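The Demo Is Not Your Website

I build and repair small business websites, mostly for shops, clinics and food companies with fewer than a dozen employees. A good part of my week goes to fixing sites that were built on a theme somebody bought because the demo looked great. I have nothing against themes. I use them. My complaint is with the way they are sold and the way people choose them, and I think both could be better without much trouble.

A client of mine, Brisa Galindo, runs a small baking supply store and sells online. Last February she bought a theme called Carkico. The demo had a full-width header, a slider, three kinds of product grid and a page of staff portraits with soft gray backgrounds. She had no staff portraits. She had 80 products, most of them photographed on a phone, and a logo in one size. When she installed the theme it gave her a blank page with a menu that said Home, Home 2 and Home 3. She imported the demo content because the instructions told her to, and then she spent two weekends deleting it.

That is the ordinary experience. The demo is made with professional photos that don't come with the purchase, headlines of exactly four words, and product names that all fit on one line. Real product names don't fit on one line. Real photos come in different shapes. A theme that falls apart when a title runs to eleven words is a badly made theme, and you can't learn that from the demo page.

I would like theme sellers to show a second demo, filled with plain material. Use long titles and short ones. Use pictures taken on an ordinary table under ordinary lights, with several things in them and no empty space left over for a slogan.

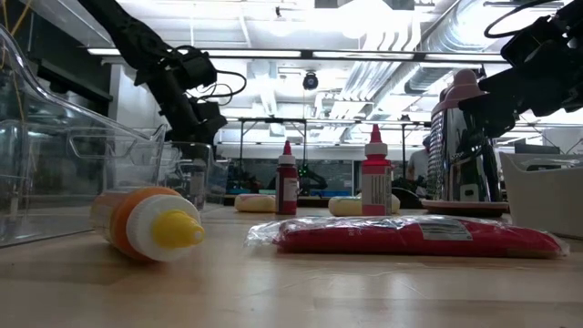
An orange squeeze bottle and clear plastic containers on a light wooden tabletop.

Put a photo like that one in a header built for a mountain lake at dawn and see what happens to the white text laid over it. On most of the themes I have tried, the text disappears into the lighter parts. Some themes let you add a dark overlay. Some have the overlay setting but it applies to every page at once. These are the things a buyer needs to know, and they take ten minutes to show.

Speed is my second complaint. Nearly every theme description says that it loads fast. The demo may well load fast, on a good server with caching turned on and all the images reduced. Then the buyer adds the slider plugin, the form plugin, the page builder and the font pack, all of which the theme requires or strongly recommends. On Brisa's site I counted the separate files the home page asked for before I started work, and there were 50. Eleven of them were for features she had switched off. Turning off a feature in the settings panel had hidden it from view and left its code loading on every page.

I don't think the developers are being dishonest. They are selling one product to thousands of buyers, and each buyer wants something different, so they put everything in. A restaurant wants a menu page and a law office wants a table of practice areas. The seller gets more sales by serving both. The cost lands on the visitor with an old phone, who downloads the parts meant for the law office while trying to find out what time the restaurant closes.

The options panel is part of the same problem. Flusine, which is a popular theme in my area because a local print shop used to recommend it, exports its settings as a text file. I opened one last month and it was 3,396 lines long. The owner of that site had changed her colors, her logo and the footer text. Everything else was a default she had never looked at, and a few of the defaults were bad ones, such as a phone menu that opened only if you tapped the exact center of the icon.

Bernadette Pruitt, who taught me most of what I know about this work, disagrees with me on some of this. Her view is that a heavy theme is still cheaper than a custom design, and that a business owner who pays $80 and gets a usable site in a week has done well. She has set up a lot of sites on Cilus, and most of them are still running. She also says that people in my position like small themes because we can write the missing parts ourselves, and the customer can't. I think that is a fair point. If you need an events calendar and have no one to build it, a theme that includes one is worth the weight.

Where we agree is on updates. Before buying, look at the change log. If the last entry is more than a year old, choose something else, whatever the demo looks like. Read the support forum too, and skip the praise at the top. Look for questions that ask about an ordinary failure and see how long they sat. The Lozano theme had 844 threads when I last checked, and I was pleased to see that the recent ones had answers from the person who writes the code. It is a dull theme with two layouts. I have used it for four clients and have had very few calls afterward.

My advice to owners is to collect your own material before you shop. Write your home page text in a plain document. Gather your pictures, including the bad ones. Make a list of the pages you need, and keep it to pages you could fill this week. Then look at themes with that list next to you and ignore every feature that isn't on it. If the seller offers a trial, load your longest product name and your worst photo first.

Brisa kept Carkico in the end. She had paid for it and she liked the colors. I removed the slider and the page builder, rebuilt her home page as a plain grid, and put a solid band of color where the big header photo had been. The staff page is gone. Her products now start near the top of the screen, and she can add a new one herself on a Thursday night after closing without calling me.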